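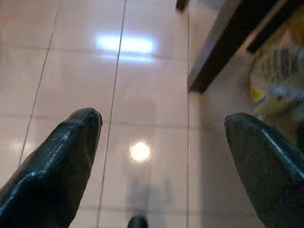
Gota gets a grip: Pikstead's tidying robot back at work after fingertip overhaul

Pikstead's favourite pair of black fingers is open for business again. Gota, the robot arm that spends its afternoons picking dropped things up off the floor of the Herath reading rooms, has been given a full going-over at the gripper end, and the early results have put a big grin on the face of the man who looks after it.

"I could watch it pick up a pencil all day," said Gunnlaugur Ravn, the technician in charge of the machine. "A pencil is hard! It's thin, it rolls, and it lies flat against a tile with hardly any room to get underneath. Last month we were missing a lot of them. This morning it took one after another."

The trouble began in August, when readers noticed that Gota had become fumbly. It would reach down to a dropped glove or a bookmark, close its fingers, lift, and come up with nothing. Sometimes it tried again a hand's width to the left. On one afternoon it made 17 attempts at the same bus ticket before someone took pity and picked it up.

Ravn found two separate faults, which is partly why it took a while to sort out. The first was plain wear. The fingers touch the floor a great deal when the job is picking up flat things, and the tips had gone smooth on the inside, where they need to hold on. The second was in the small camera that rides by the gripper and looks down between the fingers. It had been knocked slightly out of line, so the robot's idea of where its own fingertips were no longer matched where they really were.

Either fault on its own might have gone unnoticed for weeks. Together they made a mess of things.

New tips first

The fingertips come from Gindodent, a small workshop on the other side of town, and they are fixed on with two screws each. Ravn swaps them as a pair even if only one looks tired, so that both sides grip with the same force. He wipes the seat underneath with a dry cloth, puts the new tip on finger-tight, closes the gripper on a slip of card to bring the two sides level, and then does up the screws.

Then comes the bit he clearly enjoys most, which is opening and closing the fingers a great many times and listening. A healthy gripper makes an even hum. Grit in the slide makes a faint tick at the same point in every stroke, and Ravn says he can hear it from the doorway. He ran Gota through 40 strokes with the old grease still in, heard the tick, took the cover off, cleaned the slide, greased it again and ran another 40. No tick.

Then the camera

Lining up the camera is slower work, and the floor doesn't help. The reading rooms have polished tiles, pale pinkish-beige, and they throw back the ceiling lights beautifully. For visitors it's a lovely floor. For a camera pointing straight down it is full of bright patches that look a bit like objects and slide about as the arm moves.

Ravn's method is to open the fingers wide, point them at a clear stretch of tile and check what the robot thinks it can see. With nothing to pick up between the tips, the right answer is that there is nothing to pick up. If Gota marks a glowing round patch as something worth grabbing, the settings go back a notch and the test is run again from a slightly different height. He does this in several places, including close to the dark wooden furniture, where the polish picks up brown from the wood and the edges get harder to read.

"People assume the clever part is grabbing things," he said. "I get excited about the moment it looks at a shiny blob of light and leaves it alone. You've no idea how long I waited for that."

The tile joints turn out to be useful, too. They are thin, dark and straight, so Ravn uses them as ready-made rulers. He brings one fingertip down next to a line, reads off where the robot believes the line to be, and compares the two. Before the repair the gap was 5 millimetres. That hardly matters with a scarf, but it's plenty to miss a pencil. After the camera bracket had been loosened, nudged and tightened, he could no longer measure a difference with the gauge he had in his pocket.

How to tell when it needs doing again

Herath has agreed to a new routine for the machine, and Ravn has written it on a single sheet that hangs by the charging point. The tips will be changed every 1000 pick-ups, a number the robot keeps track of by itself. The slide gets cleaned at the same time. The camera check is to be done at the start of each week and after any bump, with the room lights on as they would be for readers. Testing in a dim room was one of the mistakes made earlier in the year, as the reflections are far weaker then and everything seems fine.

There is also a quick daily test that any member of staff can do before the doors open at nine. Put a pencil on the tiles, press the blue button, and see whether Gota lifts it at the first go. Two misses in a row means a call to Ravn.

He would rather have the call than have someone try a fix with a screwdriver. The bracket holding the camera is easy to reach and looks as if it wants tightening, and he suspects that a well-meant quarter turn may be how the trouble started. A dab of paint across the screw head now shows at a glance if it has been moved.

Readers seem glad to have the machine back. During the repair, dropped things were collected by hand and put in a tray on the front desk, and the tray filled up remarkably fast with hair slides, receipts and single earrings. Gota sorts its finds into the same tray but also logs where each one was lying, so that a person who asks for an earring can be told which table it was under.

Next on the list is paper. Loose sheets lie so flat on polished tile that the fingers tend to push them along, and Ravn has a softer, thinner edge in mind for the tips. Gindodent is cutting a trial pair now. He has already been round the office asking for old envelopes to practise on, the more crumpled the better to begin with, and then flatter ones as the settings improve.

Anyone who would like to see Gota at work can drop in at the Herath reading rooms in the afternoon. Ravn is usually there until four and is very happy to be asked about grease.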